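Teaching by hand at the Ketside workshop

2022-10-04

I spent most of yesterday at Ketside watching people hold hands with a robot, more or less, and I came home with sore shoulders and a notebook full of scribbles. Kimen, the small outfit on the upper floor, has started letting visitors have a go at showing its arms a task, and I wasn't going to pass that up!

The idea is easy enough to explain over a cup of tea. You don't write any code. You either take hold of the arm and move it through the job yourself, or you sit at a desk with a pair of hand controllers and drive it from there. Everything gets recorded (the joint positions, the gripper opening and closing, the camera pictures) and each go is saved as one demonstration. Do that enough times and you have something a learning program can work from. Kimen calls its recording software Lelo, and it has been in daily use there since February.

I tried both ways. Guiding by hand was my favourite, because you can feel where the arm wants to go and where it would much prefer not to. There's a knack to it. I kept grabbing it too near the gripper, which makes the wrist swing about, and I was told (kindly, more than once) to use both hands and hold it higher up. My first few tries were binned straight away. In one of them I'd leaned right across the table to reach a cup and my sleeve was in the pictures the whole time.

Driving from the desk is a different business. It feels slow for the first ten minutes, then you forget about your fingers and just look at the screen. The worst bit for me was depth. I'd be quite sure the gripper was over the cup, close it, and find I'd shut it on thin air. What helped was keeping an eye on the wrist camera view as well as the wider one, and coming down on things from straight above until I'd got my eye in.

The arms themselves are smarter-looking than I'd expected, white for the most part with a silver wrist, a black gripper and a depth camera bolted on at the side. The little green ring light on the wrist became my best friend by lunchtime, as it was the one thing I could find at a glance while my hands were busy.

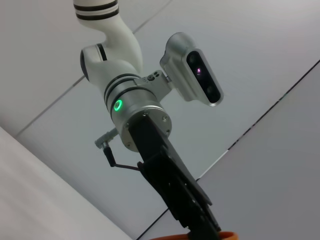
What they're collecting

The current job is tidying a table: pick up cups and bowls, put them where they belong, leave the rest alone. Kimen has 587 demonstrations saved so far and wants another 200 before it trains the next version. They're split between the two methods, with far more done from the desk, mainly because people can keep that up for longer. Moving the arm by hand is proper exercise, I can tell you.

I asked whether a clumsy go is any use to anyone. The answer was yes, up to a point. If you miss a cup, back off and try again, that's worth keeping, as the robot will miss cups too and needs to have seen what a sensible person does next. If you dither for half a minute in mid-air wondering which cup to choose, it goes in the bin. I dithered a lot. Two of mine were kept, and I'm prouder of them than I probably should be.

There's some money behind all this as well. Suksawat, which makes kitchen trolleys and shelving, is paying for the table-tidying work and would like to see it tried in a canteen. No date has been given for that, and when I asked whether it would be this winter I got a smile and a change of subject.

Having a go yourself

Visitor sessions are open to anyone over sixteen and last two hours, with a break in the middle. You get a short talk on the stop button first, then a practice run that isn't recorded, and after that you're on the real thing. Wear short sleeves or something that rolls up and stays up, and leave bracelets and lanyards at the door. Places are free but they do go quickly, so put your name down at the Ketside front desk or on the sheet by the stairs. I've already signed up for another session, and this time I'm sticking to the desk.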